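Tirden Dialogue Trust opens applications for second hosting apprenticeship

15 July 2023

The Tirden Dialogue Trust today opens applications for the second round of its hosting apprenticeship, a nine-month programme for people who convene conversations in workplaces, parishes, schools and neighbourhoods. The programme is delivered with the Merkurell Foundation, which has confirmed its support for a further two years.

The apprenticeship was established to meet a need described repeatedly by those attending the Trust's open gatherings. Many people are asked to lead a difficult meeting with little preparation beyond a short course, and often without anyone to consult once the course is over. Apprentices will work in pairs with an experienced host, share in the design of at least one public gathering and take part in a monthly circle with the rest of their group.

The first round drew 149 applications for 24 places. Apprentices from that round went on to host or co-host gatherings attended by 668 people, on subjects including the future of a village school, the merger of two housing associations and the care of older relatives at home. A report on the first round was published in February and may be obtained from the Trust's office free of charge.

Several changes have been made in response to that report. The opening residential has been lengthened from two days to three, so that the group has time to agree its own working practices before any design work begins. Apprentices will now keep a shared written record of their preparation – questions, disagreements and abandoned plans included – and this record will be open to the whole group throughout the year. The Trust has also ended the practice of assigning topics. Each pair will instead bring a question from its own community and will be expected to show that others there wish to discuss it.

The residential will be held at Pugh House, where all the meeting rooms and bedrooms used by the programme can be reached without stairs. Monthly circles will alternate between Pugh House and the Drallik Rooms. One circle in each quarter will be held by telephone or video call for the benefit of those who travel furthest.

There is no fee for taking part. Apprentices are asked to contribute to the cost of meals at the residential if they are able to do so, and a fund of £4,000 has been set aside for travel, childcare and the cost of replacement care. Requests to the fund are considered separately from applications and have no bearing on the offer of a place. 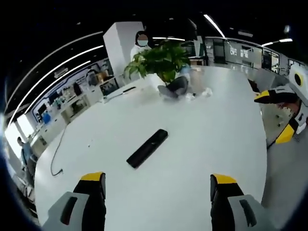

Trefor Kneath said that the shared record had been the hardest change to agree and was the one he most looked forward to seeing in use. Hosts were accustomed to presenting a finished plan, he said, and it would take some courage to let others read the untidy stages that came before it. He added that people who had never hosted anything formally should feel free to apply, as several of the strongest gatherings in the first round had been led by newcomers.

Applications may be made in writing or as a sound recording of up to ten minutes. Applicants should describe a conversation they believe their community needs to have, and say who would have to be present for it to be worthwhile. Formal qualifications are not required and references will be requested only from those offered a place.

Application packs, including a large-print version, are available from the Trust's office.

Notes to editors

The Tirden Dialogue Trust supports the practice of participatory meetings and trains those who host them. Its mailing list of local hosts currently has 157 members.

The Merkurell Foundation makes grants for adult learning and community life.

Interviews with former apprentices can be arranged on request through the Trust's office.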